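Nustlow Open Day: An Afternoon Among Dead Desktops
4 min read

My invitation to the Nustlow computer refurbishing works promised "refreshments and a full tour." The refreshments were a thermos. The tour, I'm glad to say, was better.

Nustlow takes in office computers that some company has decided are too old to look at, and either sells them on to schools or breaks them up for parts. They arrive on pallets at the back of the building, wrapped in enough plastic to preserve a bus. I had come from Vik on the early train, so I got to stand next to the pallets for 21 minutes while somebody found the key.

Borghild Holmgren led our group. She has strong views on cable ties and shared them before we had our visitor badges on. First stop was the sorting room, where every tower gets a paper tag and a grade from 1 to 5. A 5 means it goes back out the door with a new drive. A 1 means it has been stored in a barn. I asked if there was a grade for machines full of crumbs and was told that this is simply called "accounting."

The works handles 300 towers in a good week, and November, when budgets have to be spent, is apparently a flood.

Then on to the benches, which was what I had come for. I own an old tower myself and have always treated the inside of it like the inside of a piano. With the side panel off and the case on its side, it is much friendlier. The parts you're supposed to touch tend to be colored, and on the Dell at this bench they were blue: the latches down the slots, the handle on the hard drive, another latch in the corner. The processor was out and its socket sat bare in the middle of the green board. 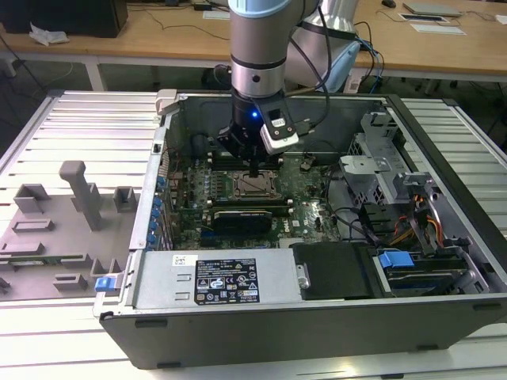 Njål Hellström thought I was making too much of the blue plastic. In his opinion a well-designed case is one you can open in the dark with cold hands, and most of the ones he owned in his youth drew blood. He keeps the old screws in a Julten coffee tin, sorted by thread, and would not let me stir them.

The gift table by the exit had mouse pads and one keyboard missing its Q. I bought the keyboard for 18 kronor.

Contact | © Honditz Visits | Back to top

Related
A Morning at the Julten Coffee Roastery
Vik Tool Fair: I Came Home With a Vise
The Button Museum, Reconsidered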